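Floors, Part Two

The piece in the last issue about squeaky floorboards brought in more mail than anything we have run since the parking survey. Thank you to everyone who wrote, including the reader who sent four pages on talcum powder.

To answer the most common question first: yes, powder works, for a while. You brush it into the gap, walk up and down like a person waiting for test results, and the squeak goes away until the heating comes on in the fall. Then it comes back and brings a friend.

Carmela Iglesias prefers screws. She did her whole upstairs hall on Vanby Street over a long weekend and reports that it is now silent, apart from the one board outside the bathroom, which she has decided to keep as an alarm. Her advice is to find the joist before you drill. She passes this on with some feeling.

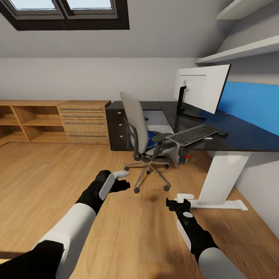

Natdale Home Repair Club

Several of you asked about wide gaps between long planks. Bonifacio Alcaraz says to leave them alone until September, when the summer damp has gone and you can see what you really have. He also says most people sand too much, too often, and usually on the day guests are coming. Slivers of matching wood, glued on one side only, will outlast any filler that comes in a tube. The tube is quicker, of course, and you will get to do it again next year.

The next floor evening is Friday, July 13, 2018, at 7:30 in the back hall. Iñaki Manzano will bring the club's drum sander, which may be borrowed afterward for up to 3 days. Please empty the dust bag before you return it. The last borrower left us a generous amount of somebody's pine.

Names to Candela Sarmiento by the Monday before, please. Bring knee pads if you have them.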